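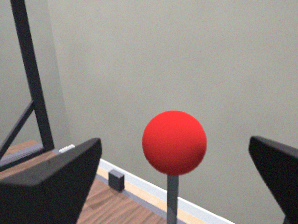

**Mitsuko Ogura**
*Section moderator, Reference Shelf*
Posted Sep 18, 2022

**Finished the Ukholm Dictionary of Scientific Instruments, all three volumes!**

I started in July and read the last entry at my kitchen table last night, and I have to talk to someone, so it's going to be you lot. 2,220 pages, 802 entries, arranged A to Z, and I read it straight through like a novel. (My partner has asked me to stop saying "astrolabe" at dinner.)

I was expecting to skim. A dictionary of instruments could easily be one long parade of brass things with dates, and volume one does have a dry stretch in the B's where every barometer maker in Europe gets a paragraph. But the editors let the contributors tell you how each thing was used, by whom, and what went wrong with it. The entry on the hygrometer spends a whole page on hair: whose hair, how it was cleaned, why one maker insisted on blond. I read it twice!

The makers' biographies are set apart in gray boxes, 258 of them, and for me they're the best part. Plenty are people I'd never run into anywhere, like the widows who kept workshops going and signed the pieces with a husband's name for decades.
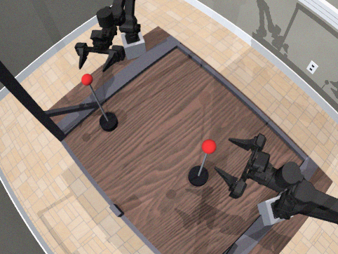
I also love the cross-references. They're in the margin instead of buried in the text, so you can be on "Level, spirit" and get pulled off to "Surveying chain" and then "Glass, supply of" before you've noticed. I kept a pencil list of the ones I still want to chase and it runs to four sheets.

Gripes: the maps are tiny, and volume three is bound so tight that the inner column disappears unless you lean on it. Has anyone else here read it, or even a good part of it?

---

**quarto_kate**

Oh this makes me so happy. I've had volume two out from the library three times now and I've never gotten past "Microscope," which is practically a book by itself.

Did you read the front matter? The essay on how the editors decided what counts as an instrument is terrific. They left out clocks!! I was furious for ten pages and then they talked me round.

---

**dustjacket_dan**

They did not talk me round. You can't have a dictionary of scientific instruments without clocks. The excuse is that clocks are covered well elsewhere, but so are telescopes, and telescopes get 300 illustrations. I own the set and I like it, but every time I look up anything to do with longitude I end up with a different book open next to it.

Also, Mitsuko, I'd push back on the biographies. They're fun to read, but a lot of them have no sources at the end. The older Patska handbook is duller and it footnotes everything.

---

**Mitsuko Ogura**

Dan, fair on the clocks, I missed them too. The "Regulator" cross-reference that leads to a two-line note is a bit cheeky.

On sources, are you looking at the first printing? Mine has a combined bibliography for the gray boxes at the back of volume three, sorted by maker. It took me until the M's to find it, and there's no mention of it in the contents list. If yours doesn't have it I can copy out whichever ones you're after.

---

**dustjacket_dan**

Huh. Just checked and yes, it's there, after the index. Who puts a bibliography after the index? I withdraw half the complaint. The half about having to carry two volumes across the room to check one birth date stands.

---

**fennimore**

Can I ask a beginner question? I teach middle school science and I'd like something for the classroom shelf that kids will pull down by themselves. Is the Ukholm too much for twelve-year-olds?

---

**quarto_kate**

The text, yes, mostly. The plates, no! My nephew will sit with the orrery foldout for ages. But for a classroom I'd go for the Tomex picture history, the single volume one. Big type, good drawings, and it's sturdy. It stops before electronics, so you'd want something else alongside.

---

**tabula_rosa**

Seconding Tomex for kids, with the warning that the chapter on navigation has the backstaff drawn the wrong way around. I wrote to them. My students (ninth grade) enjoyed finding the mistake more than they enjoyed the rest of the chapter, so maybe leave it uncorrected and set it as homework.

---

**dustjacket_dan**

I'd give them the Ukholm anyway. I learned to read for pleasure out of books that were far too hard for me. They'll skip what they don't follow.

---

**Mitsuko Ogura**

I'm with Dan on that one, if the budget stretches. Fennimore, the Nic Giolla shop sometimes has single volumes from broken sets, and volume two is the one I'd pick: lenses, magnets, microscopes, the pantograph. There's a lovely page on how to make a simple sundial with the working shown, which you could do with a class in an afternoon.

Kate, go past "Microscope"! "Micrometer" comes just before it, so you've had that, but "Nocturnal" is waiting for you and it's a beauty. I want to hear what you think of the last paragraph.

---

**quarto_kate**

Fine, fine, renewing it again tomorrow.

---

**fennimore**

Thank you all! I'll ask Nic Giolla about volume two and see what the school will pay for. Does the sundial page give a template to trace or do you have to work out the angles for your own latitude?

---

**Mitsuko Ogura**

You work them out, but there's a table. Page after "Sundial, portable," in volume three. I told you volume two just now and I was wrong, sorry! So you may want both.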